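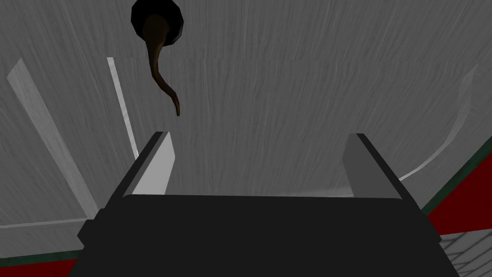
Illustration: Skimmont Media Library

August 9, 2018

Let the town pool close at dusk again

When the Skimmont town pool reopened after its repairs, the hours on the sign had changed. It used to close at sunset. Now it stays open until ten, under lights, every night of the season. The recreation office calls this an improvement in service. I think it was a mistake, and I think the council should reverse it before the budget for next year is set in January.

I should say first that I like the pool. I have lived in Skimmont for most of my adult life and I have bought a season pass in nearly every year of it. The water is clean, the guards are good, and the price is fair. None of what follows is a complaint about the people who work there.

The case for late hours goes like this. Many people work during the day. Parents get home at six, make dinner, and find the pool closing just as they could use it. If the town pays to fill and treat that much water, it ought to be open when taxpayers are free. That is a reasonable argument, and it is the one that persuaded me when the change was first proposed.

Two summers in, it looks weaker. I swim in the evening several times a week, and after half past eight the place is close to empty. There may be a few teenagers in the shallow end and one or two people doing laps. On some nights I have had a lane to myself for the last hour. A full crew of guards sits in the chairs all the same, as it has to.

The town's own budget sheet puts the added cost at $3,000 a week in wages, power and chemicals. That money came from somewhere. The morning lessons for beginners, which used to run for 8 weeks, now run for three fewer. The Soliman Street wading pool, which served families who do not drive, did not open at all this year. A repair estimate of $2,000 was given as the reason. That is less than one week of late hours.

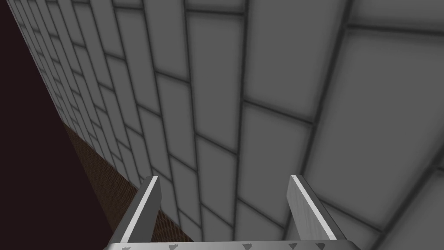

A town has to choose who it spends money on, and it usually does so without saying it out loud. Late hours help people who already swim, who have cars, and who can stay out until ten. I am one of them. Lessons help children who cannot swim yet. If I have to pick between my quiet lane at nine o'clock and a six-year-old learning to float, the choice is not hard, and I doubt most of the other late swimmers would find it hard either.

There is also the matter of the neighbors. The houses on Farkex Avenue back onto the pool fence. Their owners knew they were buying next to a pool, and they put up with the whistles and the shouting from noon on. They did not agree to floodlights in their bedrooms in July. When they brought this up at the spring meeting they were told that shields had been ordered for the lamps. The shields went up in June and made some difference on the north side – very little on the south.

I have heard it said that dusk closing is old-fashioned, and that other towns our size are going the opposite way. Nuva is the one that gets mentioned. But Nuva has an indoor pool, which it would be lighting anyway, and it stands next to a shopping center with no houses near it. Its hours tell us very little about what ours should be.

There is a middle course if the council wants one. Keep the pool open late one night a week, and put it on the calendar so that people plan for it. The working parents would come, I think, because a single late night is an event and every late night is just a schedule. Charge the usual gate price. Put the savings into the morning lessons first and Soliman Street second.

I expect the recreation office will answer that attendance takes time to grow, and that two summers is too short a trial. It might be right. But the beginners who missed their lessons this year were also growing, and they will be a year older next time the sign-up sheet goes out. The public comment period on the recreation budget is open through the end of the month, and letters can be left at the clerk's window in town hall.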